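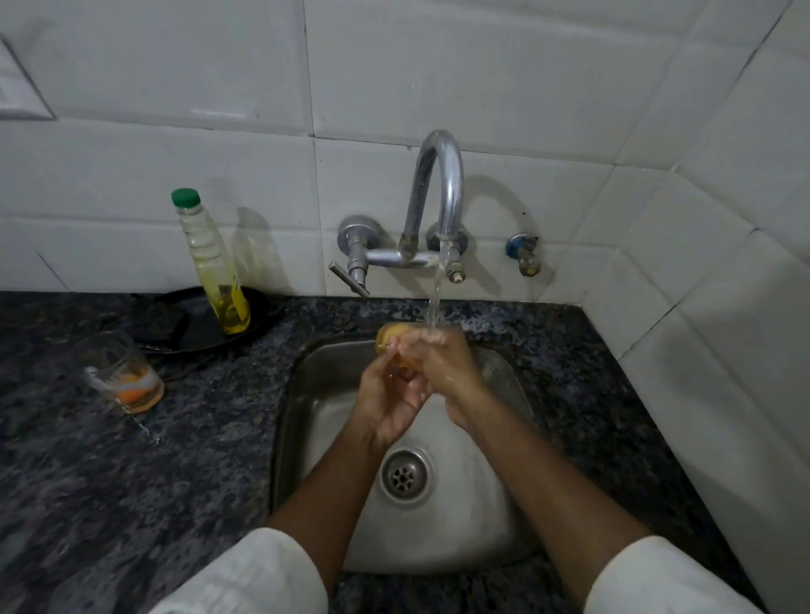 Page last edited in November, 11:40 pm

Hirbridge – a report on a pilot that never got a series
Media Production, group project
Group: Kenta Maruyama, Zohreh Kiani, Farhad Karimi
Supervisor: Ingegerd Sæther

1. What we did

We picked Hirbridge, a one-off half hour comedy made for regional TV. It was shot as a pilot, shown once in a late slot, and not picked up. The question from the course handout was "why do some pilots go to series and others not". Too big. We cut it down to: what did this pilot set up, and what would episode two have needed.

Sources: the broadcast tape (copied for us by the station), the shooting script, one interview by phone with the writer, Gerrit Van Loon, and the press kit, which is four pages and mostly cast photos. No ratings breakdown by age. We asked, no answer yet.

2. The show

Set in a small town called Hirbridge, not a real place. The main character is Dolores Minetti, who comes home to run her late uncle's driving school. One car, two instructors, and a rival school across the street owned by her ex-husband. The pilot covers her first day. A student fails the test for the ninth time, the car gets towed, and Dolores finds out the uncle sold half the business to the ex.

That last part comes in the final scene. It's the hook for the series and it's the best scene in the script, but on tape it's under a minute long and the credits start running over it. Van Loon said the scene was two pages as written. Cut for time.

3. Method

Each of us watched the tape 3 times. First time just watching. Second time we logged every scene: who is in it, where, how long, what the joke is if there is one. Third time with the script open, marking what was dropped or changed. Logs were typed into one sheet by Zohreh. Where our timings disagreed we took the middle one.

We planned to do the same with a pilot that did get a series, for comparison. Chose Editville, the office comedy about a newspaper. Only Farhad finished logging it, so the comparison is thinner than we wanted (see section 5).

4. Findings

Cast is too big for the running time. Eleven speaking parts. Several get one line and a name, as if they will matter later. The tow truck driver gets a whole backstory in dialog and then leaves.

2 plots that don't meet. The failing student plot is funny, the inheritance plot is serious, and Dolores has to walk from one to the other through a door, literally, in most cases. The script has a short scene in the car where the student asks about the uncle. It was filmed, Van Loon says, but isn't on the tape. We think losing it hurt the most.

The ex-husband shows up late. He is talked about from the first page and doesnt appear until after the second ad break. Kenta thinks this works, as build up. Zohreh and Farhad think you spend too long waiting for him. We left it as a disagreement.

Sound. The laugh track was added in post and it's loud. It steps on lines in the towing scene. Van Loon did not want one – "I found out when I watched it at home like everybody else."

5. Compared with Editville

Editville's pilot has five main parts and sticks to them. One location, nearly. The boss character is in the first scene and the last. Its hook (the paper is for sale) is said out loud early on and then again at the end, so even if you come in late you know what the series is about. Hirbridge keeps its hook for the end and then rushes it.

We don't want to say this is why one got picked up. Editville had a bigger channel behind it and a known lead. Money too, probably.

6. Survey

The screening room at school was booked for us once, so we showed Hirbridge to students from the other media section and gave out a one page form. "Would you watch another episode" got more yes than no. Most liked character: the student who keeps failing. Hardly anyone wrote down the name Minetti, they wrote "the driving lady" or "the owner".

The form had a mistake, question 6 was printed twice, so we threw out the second set of answers.

7. Problems

Lost a week waiting for the tape. Phone interview recording has a buzz on it, parts of the transcript are from notes. Word limit was 3000 and our first draft went way over, so the scene logs are now an appendix and the section on regional TV funding is gone. Ask Kenta if you want to read it.

8. Still to do

Fix scene numbers in the appendix, they skip from 14 to 16
Get Van Loon's ok on the quotes
Add the Arabzadeh reading on sitcom openings to the source list, Farhad has the page numbers
Ratings, if the station ever writes back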